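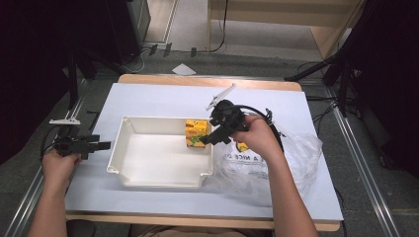

Open white tray with a small yellow box inside, and a clear plastic bag beside it.

The Joritz Night Guard and Retainer Bath, by Nellholm

December – by Meron Tefera

If you wear a night guard, a retainer or a partial denture, you already know the morning routine. You take it out half asleep, run it under the faucet, give it a scrub with whatever brush is closest, and put it back in its case still a little damp. I did exactly that for years, and I work for a company that sells things to dental offices! By the time I'd had my second guard for a few months it had gone cloudy along the biting edge, it smelled faintly like old mint, and my hygienist gave me a very kind talk about it.

The Joritz is a small countertop bath that takes over the scrubbing part. You fill it with plain water, set your appliance in the basket, close the lid and press the button. It hums for 5 minutes and shuts itself off, and by then I've usually brushed, flossed and found my glasses. Sound waves in the water shake the film loose, including in the little corners around clasps and molar cups where bristles have trouble getting in.

We've carried the Joritz in our Indale showroom since spring and it has become the thing people pick up at the register and ask about, so this page tries to gather up everything we end up telling them.

What it cleans

Hard and soft night guards, clear aligners, wire retainers, sports mouthguards, partials and full dentures all fit. The basket was made with a full upper denture in mind, and a single retainer looks a bit lost in it (that's fine, it will get just as clean). If you wear an upper and a lower, they can go in together as long as they aren't stacked like spoons. Lay them side by side, or run them one after the other if they're bulky.

Please don't use it for anything with a soft reline that your dentist has put in as a temporary measure. Some of those liners are delicate, and the people to ask are the ones who placed it. The same goes for a guard that has already cracked. Vibration won't mend a crack and may well help it along.

Running a cycle

Rinse the appliance first under cool water. Fill the tank to the line with water that feels cool or barely lukewarm on your wrist – hot water is the great enemy of thermoplastic, and I have seen a lovely custom guard turned into something like a potato chip by a kettle. Drop in your appliance, close the lid, press once. Press twice for the long cycle, which runs 15 minutes and is meant for tartar that has been building up for a while.

Plain water is enough on most days. Once or twice a week you may like to add a cleaning tablet. We keep the Shiferaw unscented ones in stock and they dissolve nicely at cool temperatures, but any tablet labeled for your type of appliance will do. Skip toothpaste (too gritty), skip bleach, and skip mouthwash with alcohol in it. Rinse well before the appliance goes back in your mouth, particularly after a tablet.

When you're done, pour the water out and leave the lid up. A closed wet tank will get musty just like a closed wet retainer case will, and then you've got two things to clean.

What's in the box

The bath itself, the lift-out basket, a power cord with a standard plug, a small brush for the tank and a printed guide in fairly large type. The cord is long enough to reach from most bathroom outlets without stretching over the sink. There is no battery version at the moment. We do get asked, mostly by people who travel for work, and we have passed it along to Nellholm more than once.

Size, noise and upkeep

It stands 5 inches tall and 9 inches across at the widest, so measure under your medicine cabinet if things are tight in there, and leave a little room for the lid to swing up. The sound is a steady buzz, somewhere between an electric toothbrush and a refrigerator having a think. My husband sleeps through it with the door closed. My dog would like it noted that she does not care for it.

Wipe the tank with the brush and a drop of dish soap every week. If you have hard water, a splash of white vinegar in a tank of water on the short cycle, with the basket in and nothing else, will take off the chalky ring. The base should never go under the faucet or into the dishwasher. The basket can be washed by hand with the rest of your dishes, although I'd understand if you preferred to keep it separate.

A word about the dentist

A bath like this keeps an appliance clean between visits and doesn't replace them. Bring your guard or retainer along to every checkup so they can look at the fit and wear. Hafiz Pasaribu on our service desk reminds every customer of this, and he's right to. If you notice sore gums, a loose fit or a rough edge, call your dental office before you try anything at home.

Warranty and returns

Nellholm covers the Joritz for 2 years against faults in the motor, the switch and the heating-free base plate. Keep your receipt. Unopened units can come back to us for a full refund, and opened ones can be exchanged if something is wrong with them, but we can't take back a used unit just because the color doesn't match the towels. Replacement baskets and lids are sold separately, and the service desk can tell you if they're on the shelf.

Comments

Myrtle Thibodeaux
Bought one for my partial and I'm pleased as can be. The clasps used to collect a brown line I could never get at and it's almost gone after the long cycle. I do wish the button was bigger.

Kedir Tilahun
Does the basket for the older Nellholm bath fit this one? Mine has a cracked handle.

Meron Tefera
Hi Kedir, I'm afraid not, the older basket is narrower and slides around. Call Hafiz though, he had some of the old style put aside.

Tsegereda Adugna
My son wears aligners and leaves them in napkins, so I can't say this solved all our problems, but the aligners we do find are clean. Agree with the vinegar tip, our water is terrible.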